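How to Keep a Hunting Log You Will Use Next Season

Most hunters remember the animals they took. Fewer remember the wind on the morning they saw nothing, or which gate was locked in the third week. A written log keeps that kind of detail, and after a few seasons it is worth more than any map you can buy.

The method on this page is the one our club at Pendon has used for deer and upland birds. It takes five minutes in the truck and half an hour at the end of the season.

What you need

A pocket notebook with a stiff cover
Two pencils (ink quits in the cold)
A county or ranger district map you don't mind writing on
A larger notebook or a spreadsheet at home

A phone works too, but keep a paper copy. Batteries run down fast below freezing, and gloves have to come off to type.

Step 1: Set up the notebook in August

Do this before scouting starts. On the inside cover write your name, a phone number, and the license year. On the first page list the places you plan to hunt, and give each one a short name you will use every time. Ours include Britarmont for the long ridge east of the county road and Zimlow for the creek bottom below it. Pick names and stick with them. If you call the same draw by two names, you will not be able to sort your notes later.

Number the pages by hand. Leave the last four blank.

Step 2: Write one entry per outing

Start a new entry every time you leave the truck, including scouting walks. Each one gets the same lines in the same order:

Place
Time out and time back
Wind direction at the start, and again if it changes
Temperature and sky
Snow or mud, if any
Other hunters or vehicles at the access
Game seen, with time and direction of travel
Shots fired and result

Use short forms. "6:40, 3 does, N to S, crossing below fence" is plenty. If you saw nothing, write "none" so you know the line was not skipped.

Step 3: Mark the map the same day

Put a small dot on the map for each sighting and write the page number of the entry next to it. Do it before supper. Ngọc Vũ kept her map for the end of her first season and found she could place only half of the sightings.

Use one color for scouting and another for open season. Sign such as rubs, tracks, and droppings gets a small x.
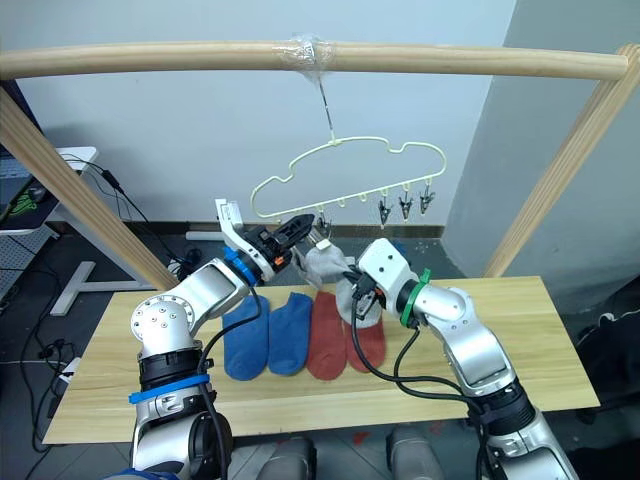
Do I need to log the days when I don't see any game?
Those entries matter as much as the good ones. Without them you can't tell whether a spot is productive or whether you just went there more often than anywhere else.

Step 4: Record the harvest separately

Turn to the four blank pages at the back and give each animal or each day's bag its own block. Write down the species, sex, place, time, distance of the shot, and tag number. For deer, add the field-dressed weight if you have a scale and the age if a biologist gives you one at a check station. For birds, note how many flushed as well as how many you brought home.

This page does not replace your tag or any report the state asks for. Fill those out first, by the rules printed in your regulations.

Step 5: Total the season

After closing day, copy the entries into the larger notebook or spreadsheet, one row per outing. Then work out three things for each place: hours hunted, number of outings with game seen, and animals taken. Divide sightings by hours to compare places fairly.

Our club put its old notebooks together last winter. Hiếu Ninh typed them in, 156 outings and 1,873 hours between all of us. Zimlow had always been the favorite, but Britarmont came out ahead on sightings per hour, mostly on days with a west wind. Several members have changed their plans for opening week.

Step 6: Look for patterns, carefully

Sort the rows by wind, then by time of day, then by week. Look at how many outings are behind each result. Two good mornings on a north wind could be luck. Ten are worth planning around.

Tâm Hồ also sorts by vehicles at the access. On his ground, sightings drop once there are more than two trucks parked, and he now carries a second choice for those mornings.

Common mistakes

Writing entries from memory at the end of the week. Times and wind are the first things to go.

Adding too many lines. Diễm Đàm started with moon phase, barometer, and boot type, and quit logging by the second weekend. Begin with the list in Step 2 and add one line a year.

Lending out the only copy. Photograph the pages at the end of each month — it takes a minute — and store the pictures somewhere other than the phone you hunt with.

Keep finished notebooks in a dry drawer with the year on the spine.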